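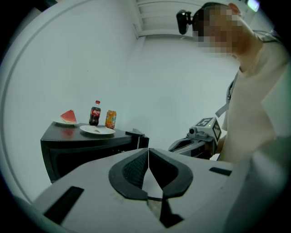
Cold Things on a Dark Table

A slice of watermelon and a bottle of cola make few demands on a kitchen. Put them on a dark tabletop on a warm afternoon and the demands move to the furniture.

By the Home Desk

The low dark table has been a fixture of British sitting rooms for long enough that most households have learned its faults. Dust shows within a day. Fingerprints show at once. Water rings, dried juice and the faint tracks left by a dragged plate show for as long as the finish lasts, and the finish is usually the cheapest part of the table.

Summer snacks find all of these weaknesses. Watermelon is more than nine-tenths water and gives some of it up as soon as it is cut. A cold bottle collects moisture from the air and passes it down to whatever is underneath. Sugar is present in both, and dried sugar is harder to remove from a black or near-black surface than almost anything else that gets spilled in the course of an ordinary afternoon. On pale oak the residue might go unseen for a week. On a dark stain it dries to a dull patch with a slightly raised edge, visible from the doorway whenever the light comes in low.

We spent part of May looking at the problem in a rented house in Bodham, with a secondhand dark table, a new one from the Clorel range, and a quantity of fruit from the covered market at Pludton. The work was modest. It consisted mainly of cutting melons, setting them down, waiting, and wiping.

The slice

The shape of a slice decides how much juice reaches the plate. A triangular wedge with the rind left on has two large cut faces and a firm base. Laid flat, it drains from the lower face along its whole length. Stood on its rind it drains less, but it falls over when anyone knocks the table. Most people lay it flat, and most people are right to.

Thickness matters more than the outline. Thin slices bend when lifted by the rind, the point drops, and the drip lands somewhere between plate and mouth. Ours behaved well from 2 cm upwards. Above 3 cm they became awkward to bite and tended to be put down half eaten, and a bitten edge drains faster than a cleanly cut one.

A sharp knife helps. A serrated bread knife will get through the rind with less effort, but it tears the flesh and leaves a rough face that weeps. A long plain blade drawn through in one stroke leaves a smoother surface. Cut on a board with a groove, leave the slices there for five minutes, then transfer them. We weighed one quarter of a melon at 479 g before slicing and found that the greater part of the loss happened in that short rest. What is left behind on the board does not have to be cleaned off the table.

Chilling has a smaller effect than expected. A cold slice releases its juice a little more slowly, but it also cools the plate, and a cold plate on a humid day will form a film of moisture on its underside. Fruit taken from the refrigerator a quarter of an hour before serving is a fair compromise. Cut melon should not be left out for the whole afternoon in any case. Bring out what will be eaten and keep the rest covered in the cold.

The plate

A round white plate is the usual choice and there is little to be said against it. White shows the juice, so that the plate can be changed before it overflows. A raised rim of even a few millimetres will hold what one slice gives out. Flat boards and slates look well in shop windows and perform badly here, as there is nothing at the edge to stop the flow.

The foot of the plate deserves more attention than the face. Most glazed plates stand on an unglazed ring, left bare so that the piece does not stick to the kiln shelf. That ring is abrasive. Slid across a lacquered top, it leaves fine grey scratches that read as dust until someone tries to wipe them away. To check a plate, turn it over and run a fingertip around the foot. If it feels like fine sandpaper, rub it against the foot of another unglazed plate under a running tap until the roughness goes. Alternatively, lift plates when moving them. This costs nothing and is seldom done.

Plastic plates avoid the scratching and bring their own trouble. They are light enough to be pushed along by the act of picking up a slice, and their rims tend to be shallow.

The bottle

A plastic bottle of cola is tall, narrow in the base and heavy when full. On a low table it stands at about the height of a passing elbow or a child's shoulder. It should go towards the back, behind the plates, with a clear path for the hand that reaches for it. It should not go at the corner.

The moulded base of a fizzy drinks bottle generally stands on several small feet. They help it resist the pressure inside, and they also mean that the weight comes down on a few points. Moisture running down the outside gathers at those points and leaves a pattern of small marks in place of the familiar ring. On the secondhand table in Bodham these marks were faint after an hour and plain after three. On the new Clorel top, with a harder sealed finish, they wiped away with a dry cloth.

A coaster made for a tumbler is too small for a large bottle. A saucer fits better and holds the run-off. Cork absorbs a certain amount and then lets it through to the underside, so a cork mat that feels damp should be lifted and the table beneath it dried. Folded kitchen paper works for one sitting.

Tighten the cap after each pour. The reason usually given is to keep the gas in. The more useful effect, on a table, is that a bottle knocked over with its cap on is a nuisance and a bottle knocked over with its cap off is a carpet claim.

The table

Low tables are built in two common ways. An open frame has legs and a rail, and spills run off the edge and on to the floor. A boxed base, with panels closing the sides, catches part of the run on its front face. If the panel is recessed within a frame, the lower lip of the recess becomes a ledge, and liquid sits there out of sight. Anyone with a panelled table who has cleaned the top and still finds it sticky to sit beside should run a damp cloth along that ledge.

Edges take the greatest wear. Anything clipped, clamped or screwed to a tabletop, whether a lamp, a tablet holder or a vice for small repairs, will concentrate pressure on a narrow strip of finish. A piece of felt or thin card under each jaw prevents most of the marking. Check it from time to time, as felt that has become wet holds moisture against the surface and can do more harm than the bare metal or plastic would have done.

We tried one protective product, a hard paste wax sold under the Kuster name, on half of the older table. It made beads of the water and gave more time to reach for a cloth. It did nothing for scratches already present, and a heavy coat turned cloudy where a chilled plate had stood. A thin coat buffed twice was better than a thick coat buffed once. Wax should be tested in an inconspicuous place first, and it is wasted on melamine or glass.

Cleaning up

Sugar dissolves in warm water and smears under polish. Spray polish applied over dried juice seals it in place and makes the next attempt harder. The order that worked for us was a cloth wrung out in warm water, a second pass with a clean part of the same cloth, then a dry towel immediately afterwards. Washing-up liquid was needed only where cola had been left overnight. A single drop in a bowl was plenty.

Work along the length of the table and finish at the edge. Circular wiping leaves arcs that show on a dark surface under lamplight. Microfibre is effective but picks up grit, and a cloth that has been used on a windowsill should not be used on lacquer.

Rinds should be cleared first. A rind left on a plate goes on draining, attracts wasps if a window is open, and is the item most likely to be balanced on the arm of a chair by someone looking for a place to put it. Set out an empty bowl for them at the start, large enough that the pieces need not be stacked.

The secondhand table cost £87 and had two old marks when it arrived. It now has three. The third came from a saucer that had been put down wet.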